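Workbench surfaces: matte tops and how to keep them matte

The Skimau building finished replacing its tabletops on 26 May 2026. The old gloss tops are gone from both work areas, and the new pale gray matte ones are in daily use. Thilini Pathirana wrote the care sheet, and the main points are repeated below for people who have not picked up a copy.

Matte finishes scatter light. Under overhead lamps a gloss top shows a bright patch for each fitting, and small parts placed inside a patch are hard to see. On the new tops the readings under the lamps vary very little from the middle of the table to its edges. Measured at table height, the level is about 300 lux with the blinds closed.

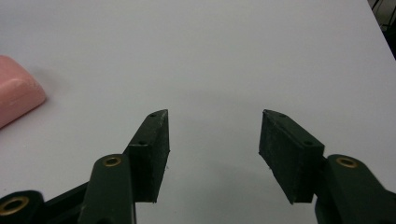 The drawback is cleaning. A matte surface has a fine texture that holds skin oil and graphite, and rubbing hard at one spot will polish it. A polished spot cannot be made matte again without refinishing the whole top. Use the Ritix cleaner diluted to 20 ml per liter of water, applied to the cloth. Wipe in straight overlapping passes from the back edge to the front, then dry with a second cloth. Do not use melamine sponges, scouring powder or the orange solvent from the Celier cabinet.

Adhesive tape may stay down for seven days at most. Pull it back on itself at a low angle. Residue comes off with isopropyl alcohol and a plastic scraper. Metal scrapers leave gray lines that look like scratches but are usually metal transfer; try a white eraser before reporting damage.

Parts with sharp corners or exposed screw heads should be set down on a mat. Mats are in the Liyanage store, second shelf, in one size only.

Tops are to be wiped at the end of each session and inspected in August. Inspection is done with a flashlight held nearly flat to the surface, which shows polished areas clearly. Report dents, lifted edges and stains to Thilini with the table number, which is on the underside at the left front corner.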